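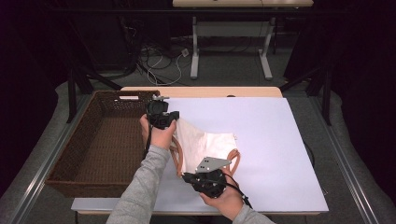 Call for Participants: Household Bag Use and Laundering Study

Vorivix is recruiting adults for a home-based study of how reusable shopping bags are used, stored and cleaned. Participants will carry supplied bags on their normal shopping trips, keep a short log, and return the bags at the end of the study for laboratory testing. No prior experience is needed.

Background

Reusable bags are usually rated by laboratory methods that apply a fixed load for a fixed number of lifts. These methods do not account for washing, for uneven loads such as bottles and cans, or for long periods of storage in a car or closet. The Melow study collects use records from ordinary households so that test loads and wash cycles can be set from recorded practice. Strength at the handle joint is the main outcome. Shrinkage, seam condition and surface residue are secondary outcomes.

Who can take part

You may apply if you:

are 18 or older
live within the Jugah metro area and expect to stay there for the length of the study
do the grocery shopping for your household at least once a week
have access to a washing machine, at home or in a shared laundry room
can read and fill out a log in English

Only one person per household may enroll. Employees of Vorivix and of Grotov, which supplies the test fabric, are not eligible. Neither are members of their households. People who shop mainly by delivery are asked not to apply for this round.

There are 200 places. Places are assigned by household size and by laundry type, so an early application does not guarantee enrollment. Applicants who meet the criteria but are not placed will go on a waiting list and may be contacted if a household withdraws in the first two weeks.

What is involved

The study runs for 9 weeks. Each household receives 5 bags. Each bag carries a number on a sewn-in label, and the label must stay attached for the whole period.

During the study you will be asked to:

use the supplied bags for all grocery trips, in any combination
record the bag number, the type of goods carried and the travel method after each trip
weigh one loaded bag per week with the hanging scale provided
wash the bags according to the schedule printed on your group card
report any tear, broken stitch or handle separation within two days

Households are assigned at random to one of three washing groups: no washing, cold wash with line drying, or warm wash with machine drying. You cannot choose or change your group. Detergent is supplied to both washing groups, and no other detergent, bleach or fabric softener may be used on the bags. If a bag in the no-wash group becomes badly soiled, for example by leaking meat packaging, stop using it, seal it in the plastic sleeve from your kit and contact the study office.

Log entries take a few minutes per trip. Paper and online versions are available and ask for the same information. Please use one version throughout. Do not repair a damaged bag. Damaged bags are test results and should be sent back as they are.

Payment

Participants who complete the study receive $699, paid in two parts. The first part is paid at the midpoint, once the logs up to that date have been received. The second part is paid after the bags have been returned. Bags that are worn, stained or torn do not reduce the payment. A missing bag must be reported but does not reduce the payment either, provided that the log is complete up to the date of loss. The scale may be kept. Payments may count as taxable income.

Data and privacy

We record household size, laundry type, shopping frequency and the log entries described above. We do not ask for receipts, prices or store names. Names and addresses are stored separately from study records and are deleted once the final payment has cleared. Published results will be reported by group only. You may withdraw at any time without giving a reason, in which case data collected before withdrawal will be kept unless you ask for it to be removed.

How to apply

Complete the screening form on the Melow study page, or request a paper copy from the study office. The form asks for contact details, household size, laundry access and usual means of travel to the store. Applications must be received by December 4, 2023. Incomplete forms will be returned once for correction.

Successful applicants will be notified by mail and asked to sign a consent form before any materials are sent out. Kits are shipped to a street address. We cannot ship to post office boxes.

Questions about eligibility or the washing schedule should be addressed to Nabila Pillai, study coordinator, through the contact form on the same page. Please include a daytime phone number.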